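Hurholm basalt fibre repair kit - my review after a month

I bought the Hurholm kit in July to patch a cracked kayak hatch and a split mudguard. I'd only ever used ordinary glass cloth from Troltex before, so I was curious whether basalt was worth the extra.
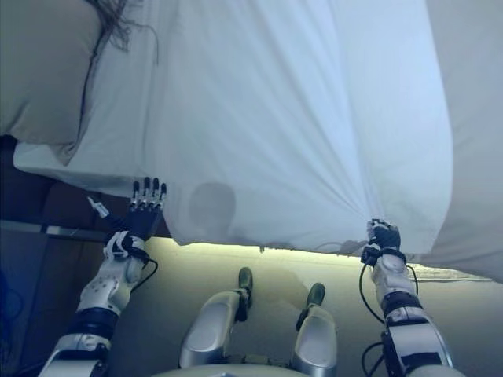
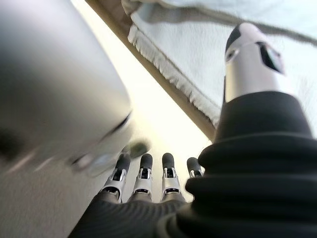
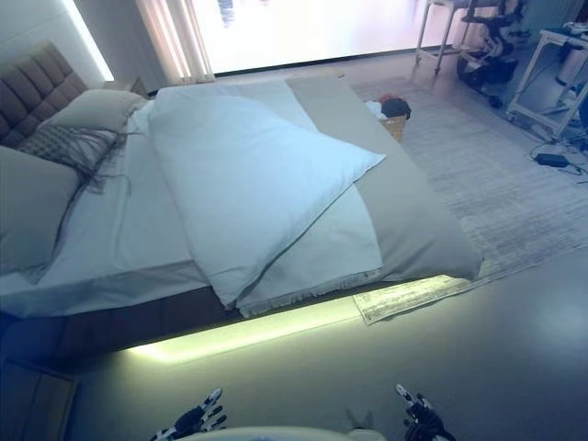 First thing, the cloth. It's a twill weave and it drapes beautifully, much better than the plain weave I'm used to (that stuff fights you round every corner!). It does fray if you so much as look at it, so run masking tape along the line and cut through the middle of the tape. You get a decent square of it, plus a strip 1000 mm long that I still haven't found a job for.

The resin is a two-part epoxy and the instructions give you 19 minutes of working time. I'd call that optimistic on a warm afternoon. Mine was going stringy well before then, and I ended up binning half a pot. Mix small amounts and you'll be fine.

Wetting out is where I struggled. Glass goes clear when it's soaked through, so you can see the dry bits straight away, but basalt just stays brown. I went over the hatch three times with the roller and still found a pale patch the next morning. My friend Hawi Shiferaw swears by the Ovo roller for this and I may well give in and buy one - the foam one in the box is rubbish.

Once cured and sanded, though, the hatch feels really solid. The mudguard has survived plenty of potholes too. It's not cheap, and for a quick patch I'd still grab glass, but I like this kit a lot. Four stars, and it would be five with a better roller.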